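Fastora Robotics Bench
Equipment and Budget Meeting
Minutes
Oct 1, 2019

Present: operations, bench team, purchasing, electrical, safety. Finance joined by phone for items 3 to 6.
Regrets: facilities.

1. Agenda and previous minutes

The agenda was accepted with one change. The request for new storage shelving was moved to the end and was not reached. The previous minutes were accepted after a correction under spare parts, where "gripper" should have read "gripper fingers."

2. Matters arising

The invoice from Kaushik for the replacement power supply has been paid. The credit note for the one sent in error has still not arrived. Purchasing will write again.

The labels on the parts drawers have been redone. The drawer for cable ties and the drawer for fuses had been swapped at some point, and people are asked to put things back where the new labels say.

The old bench grinder has been offered to the other shop. No answer yet.

3. Wear on the two-arm cell

The bench team gave a short report. The cell has been used mainly for moving mixed items in and out of a basket, with other items left standing on the floor of the cell so that the arms have to work around them. The team has logged over 700 cycles since the fingers were last changed. The fingers on the right arm are the ones that get complained about. Some of the drift in grip position may be wear and some may be the mounting screws working loose, and the team would like both looked at before money is spent on new arms.

Clearance was discussed at length. The wrist camera is useful for checking how much room is left for the fingers when the basket and the pencil pail are near one another.
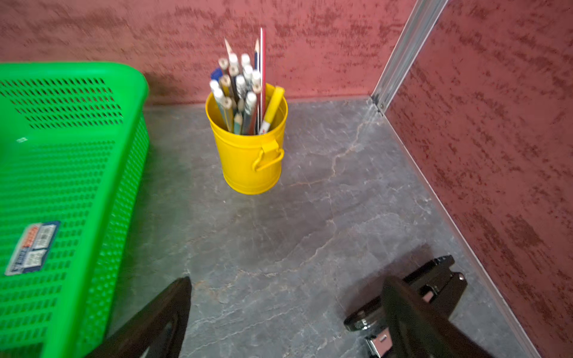
One member said that clearance was a reason to buy narrower fingers and had very little to do with the age of the arms, and asked that the two requests be kept apart in the budget so that one could be approved without the other. There was general agreement. Finance asked that the fingers be charged to consumables and anything bolted to the rail be charged to capital. Operations pointed out that last year the fingers had gone under capital, and that the year-over-year comparison will look odd unless a note is added. Finance will add the note.

Action: bench team to check and re-torque the finger mounting screws on both arms and report any change in drift.
Action: purchasing to split the request into fingers (consumables) and arms (capital).

4. Gripper fingers

Two quotes were on the table.

Flellico has quoted $185 per pair for a narrow finger in black, drilled to our present mounting pattern. Shipping is extra. They will match the price on a repeat order placed within the same budget year.

Kaushik has quoted less per pair but would need an adapter plate for each gripper, and the adapter adds length. Electrical was concerned about the extra length pulling on the cable at the wrist. The bench team was more concerned about reach at the back of the cell. Kaushik has offered to lend an adapter plate for a trial, at our cost for the courier.

There was some discussion of printing fingers in house. The last printed set was fine for light items and poor for anything heavy, and the time spent cleaning them up was never charged to anything. It was agreed not to count printing as a saving in the budget. The team may continue to print odd shapes for one-off jobs.

Decision: order from Flellico, one pair for each arm and one spare pair. The Kaushik loan is declined with thanks.
Action: purchasing to place the order and confirm the hole pattern against the drawing before it goes out. The drawing on the shared drive is the old one. The bench team will supply the current one.

5. Second cell (Flistesach project)

Operations set out the plan. Flistesach is to be a second cell of the same general layout as the first, to be running by February. The main question was how much of the present cell to copy and how much to change while there is the chance.

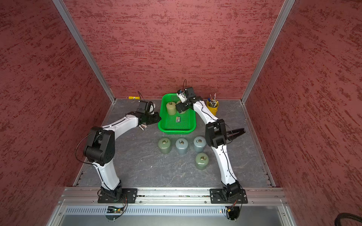

Purchasing noted that the largest single cost in the second cell is the pair of arms, and that everything else on the list together comes to less. For that reason it was suggested that the list not be trimmed too hard on small items. The bench team was asked what it would keep as is. It would keep the floor rail along the front with an arm toward each end, and the angled side walls. It would also keep the practice of having some weights in the green basket and others standing on the floor in front of it, and asked that a second full set be budgeted so that weights are not carried back and forth between cells. The brass rings on top are to be specified on the new set as well. Colours do not have to match the old ones.

Electrical would like to change how the controller boards are placed. They now sit below the rail near the bases of the arms with their wiring in the open, and electrical would prefer a covered tray. The tray could be bought ready-made or bent in the shop. The shop price was lower but the shop has a backlog. Electrical will get a firm date from the shop before the item is settled.

Safety asked that cable routing at the front corner be drawn properly this time and a cable clamp added to the parts list. The clamp is a small expense and was approved without a vote.

The wall covering was raised. The bench team would be glad of a plain finish on the second cell, so that work can be compared against a different background. Others felt the two cells should look alike for at least the first stretch. It was left that the wall panels be made removable, with the fasteners costed now and a second set of panels held over to the next budget. The floor surface will be the same as in the first cell.

Lead time from the arm supplier is 44 days from a signed order. Allowing for assembly and checking, the order should be signed well before the end of the year. Finance can release a deposit this quarter if the split described in item 3 is received in time.

Decision: the Flistesach list is approved in principle, with the tray and the wall panels outstanding.
Action: operations to circulate the revised list with a column showing what is carried over unchanged.
Action: electrical to report on the tray.
Action: safety to mark up the cable routing drawing.

6. Spare parts and service

The service contract on the present arms comes up for renewal before the second cell is in place. The supplier would like to write one contract for both cells. Finance prefers a short extension on the present contract, followed by a joint one, so as not to pay for cover on equipment that has not been delivered. Operations will ask whether a short extension is offered and at what rate.

It was agreed to hold one spare set of wrist cables and one spare controller board for use in either cell. The bench team asked for a spare gripper as well. Finance was not in favour at the quoted price. The request is deferred until the re-torque results from item 3 are known.

The spare parts sheet should be filled in at the time a part is taken and not at the end of the week. Purchasing is ordering from the sheet and was caught short on fuses again.

7. Other business

The key for the tool crib is missing one of its copies. Anyone who has it is asked to return it to purchasing.

Storage shelving is carried forward. It will be first on the next agenda, and the bench team is asked to bring measurements.

Next meeting to be set once the date from the shop is known.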